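Clovgate Pantry Names

Version 2, December 4, 2018
Maintained by Effie MacRitchie and Khôi Vương

What's in it

A word list of 300 everyday food and kitchen names, with the plural, a short plain definition, and the other names people use for the same thing. It was put together for the Clovgate shopping list app, but it works on its own. The file is a tab-separated table, UTF-8, one entry per row.

Columns

id: a number that never changes, even if the entry is renamed
name: singular, lower case
plural: blank if the word has none
group: one of 22 groups, such as fruit, sauces, dishes
also: other names, separated by semicolons
note: free text, often blank

Ketchup is under sauces, strawberry and banana are under fruit, and plates are under dishes.

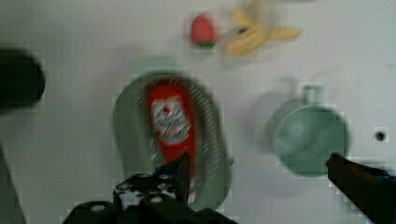
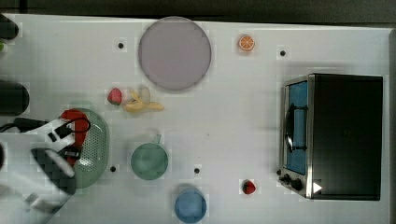 Spelling is American throughout. Where a British name is common we put it in the also column, so "eggplant" has "aubergine" and "zucchini" has "courgette". Brand names are left out.

Changes since version 1

103 definitions rewritten by Murdo MacBrayne, mostly in baking and spices.
20 duplicate rows merged. The lower id was kept.
"Scallion" and "green onion" are now one entry.
The old aisle column is gone. Stores differ too much for it to be useful.

Known problems

Some plurals are a matter of taste (broccoli, corn). Cuts of meat are thin and need someone who knows them better than we do. A few notes still refer to the June draft and can be ignored.

Use

Free to copy and change. Please keep the ids if you pass it on. Send corrections to Effie with the id and the new text.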